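5.3 Failure analysis: cable snags during egg transfer

The egg transfer task was the only one in our set in which a fault led to a change in the safety limits. The two arms share one tabletop. A round bowl and a clear four-cell carton are placed between them, and eggs are moved between the two containers one at a time. The policy was trained on 1436 teleoperated demonstrations and tested on the same table with the same grippers. Over the test period we ran 2117 transfers, counting each egg as one transfer.

Most failures were ordinary ones. The fingers closed too high on the egg, or the egg was set down on the wall between two cells and rolled. These were logged as grasp errors and placement errors and are covered in Section 5.2. The fault discussed in this section was logged under a separate code, because the arm kept reporting normal operation while it was happening.

In 70 transfers the cable that leaves the left wrist caught on something during motion. The cable is long enough to let the wrist turn through its full range. When the gripper is low over the carton, the spare length lies out on the table in a wide loop. If the next move lifts the wrist and turns it at the same time, the loop is dragged across the surface before it rises.
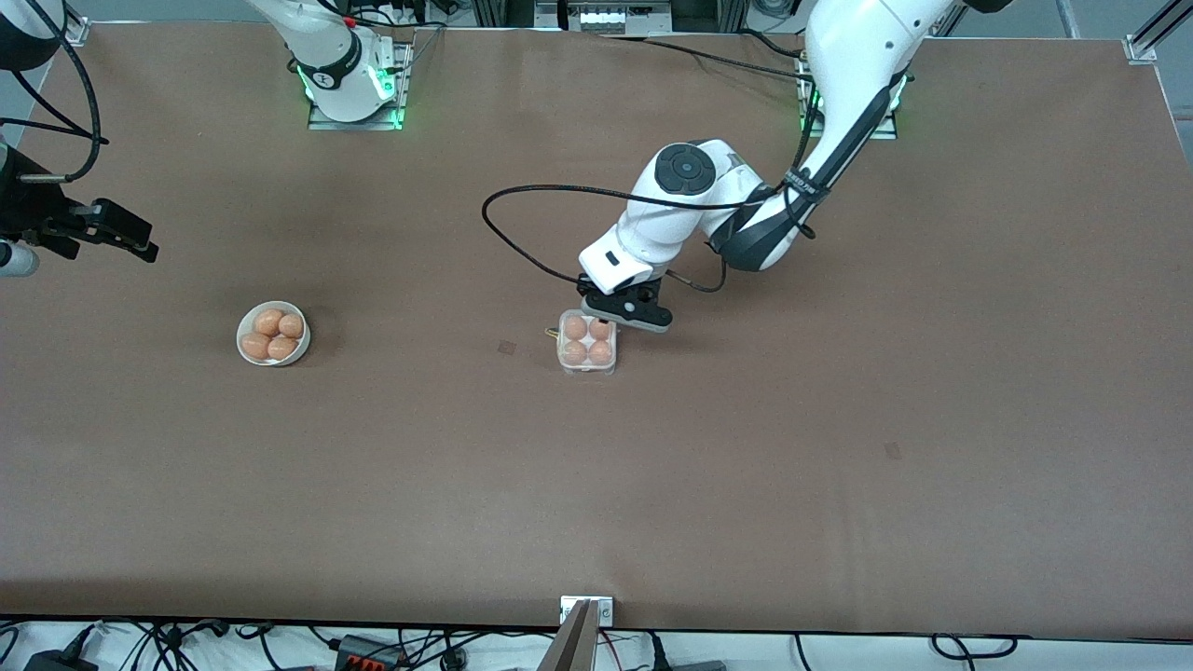 Figure 7. The left arm (right side of view) with its gripper lowered over the four-cell carton. The wrist cable loops out across the table to the left.

We sorted the snags by what the cable touched. In the majority it caught on the rim of the carton and shifted it by a few millimeters, and the policy corrected on the next approach. In a smaller group it pulled against the bowl. The bowl is heavier than the carton and moved less, so the load went back into the wrist. The force estimate at the wrist rose slowly in these cases and stayed under the stop threshold, which had been set for collisions with the table. A collision gives a sharp rise. A cable under tension does not, and the monitor had no rule for it.

The worst case occurred in July. The cable tightened around the carton during a lift, the carton tipped, and 2 eggs went over the table edge. The arm did not stop. Harsh Maurya, who was supervising the run, pressed the emergency stop by hand. There was no injury and no damage to the arm, but the connector at the wrist had been pulled partway out of its socket. The controller log for the run shows no warning of any kind.

Kusum Garg reviewed the recorded wrist loads and found that nearly all of the snags could be told apart from normal motion by the length of time the load stayed raised. On that basis we made three changes. The monitor now stops both arms if the wrist load stays above a lower threshold for longer than a set time. The lift after each placement is split into a straight vertical move followed by the turn. The connector was replaced with a locking type.

We did not shorten the cable. A shorter one was tried on the Orkmont test stand and reached its limit when the wrist was turned fully inward, which put a steady pull on the connector. Routing the cable along the forearm with clips remains an option, but it would change the look of the arm in the camera views used for training, and we have not measured what that does to the policy.

The results in Table 4 were collected before these changes and include all snagged transfers. A snagged transfer is counted as a success if the egg ended up in the correct cell without a person stepping in.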